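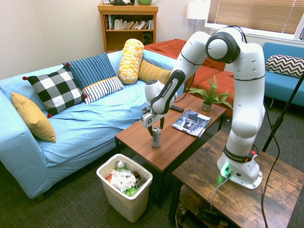
Getting an arm to tidy the living room: tips from my side of the keyboard

I write the software for tidying jobs, mostly the dull bits between "I see a can" and "the can is in the bin." People keep asking me for the short version of what I've learned, so I'm finally putting it down. My planner is called Merno, it's homemade and grumpy, but most of these will carry over to whatever you run.

Start with the cans. They're stiff, they're round, and you can come straight down on them with one finger on each side. Magazines are a nightmare by comparison (flat, floppy, shiny) and I'd leave them for month two.

Shiny metal confuses depth cameras. Mine used to see a silver can as a can with a big hole in it! Don't fight the depth data. Find the outline in the color picture, use the tabletop for height, and fit a plain cylinder. I throw out any fit with fewer than 600 points and look again from another angle.

Make a "leave it alone" list before you make a "pick it up" list. Remote controls, plants, anything with a cord. I keep mine in a text file called Do, which I admit is a terrible name for a list of don'ts, but changing it now would break three scripts.

Pad the fern. Fronds move, and a planner that treats a plant as just its pot will happily sweep the forearm through the leaves. I draw a fat box over the whole thing and accept that some paths get longer.

Teach it about cables too. Most collision models have the arm and nothing else, so the loops hanging off it don't exist as far as the planner knows. I add a few soft blobs along the upper arm and put a limit on how far the wrist can turn in one go. Ugly, but it works.

Squeeze gently. An empty can crumples, then it slips, and then your nice cylinder fit is worthless. I close slowly and stop on the first steady push back, then lift 7 millimeters and check the finger width again before going anywhere.

Aim for the middle of the bin and let go above the rim. Reaching down inside sounds careful, but a heap of crumpled paper is never the same height twice. Once the bin looks around 70 percent full, I have mine stop and ask for a new bag.

Save every run, even the boring ones. I had 1,074 of them by November, and replaying the old camera data catches more bugs than anything new I try. I sort them with Brultex, but folders with dates are fine.

Next up is socks, which I'm dreading. I've got Flemance half set up for the cloth side of things, and so far it thinks every pillow is a sock.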